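Home | Markets | Funds | Opinion | Newsletters

OPINION

Your dividend fund is probably a bet on something else

By Sevim Akyol
25th January

Print | E-mail | 14 comments

I own two dividend funds, and until this month I couldn't have told you what was in either of them. I write about this stuff! I tell my brother-in-law to read his statements! And there I was with a mug of tea and the Rowbotham Equity Income Fund's full holdings list, all 159 lines of it, finding out that a third of my sleepy income money was sitting in utilities and pipelines.

Now, I have nothing against utilities. People pay the electric bill before they pay almost anything else, and that's a lovely thing to own a piece of. But I'd bought the fund thinking I was getting a bit of everything that pays a check, and what I'd really bought was a view on interest rates with a nice name on the front.

The trouble is how these funds get built. Most of them rank stocks by yield, and yield goes up when the price goes down. So a company that has had a rotten year floats to the top of the list, and the fund dutifully buys more of it (the old Flosdale High Payout index was terrible for this — it loaded up on struggling retailers right before the cuts came). You get a fat payout for two quarters and then a letter.

My other fund, from Goscombe, goes at it differently. It wants 20 straight years of dividend increases before it will look at a company. I like that, mostly. It keeps out the worst of the yield traps. It also means you get a lot of very grown-up industrial firms and hardly any technology, and in a year when technology does all the running you will feel pretty foolish at family dinners. 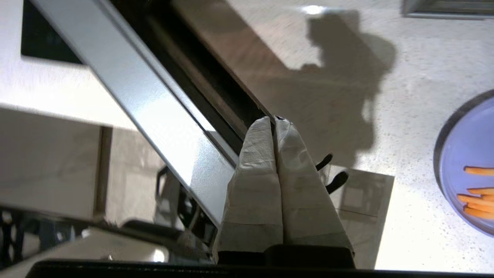 So which is better? I go back and forth. If you need the income now, I can see the case for the higher yield, as long as you know you're being paid to hold companies other people have given up on. If you're ten years from needing it, I'd take the growers and let the payouts pile up quietly. What I wouldn't do is own both and call it diversification, which was my own clever plan. When I lined up the two lists, the biggest names in one kept popping up in the other.

Fees matter here too, more than people think. A fund yielding three percent and charging three quarters of one percent is handing a quarter of your income to the manager every single year. Dundotmont runs a plain version that costs a fraction of that, and I've started moving my Rowbotham money across in small bites — partly for the tax bill, partly out of nerves.

Go and pull up the holdings page for whatever you own. Skip the pie chart and open the long list, the boring one, and see how far down you get before a name surprises you. I made it to line six.

Share 38 | Print | E-mail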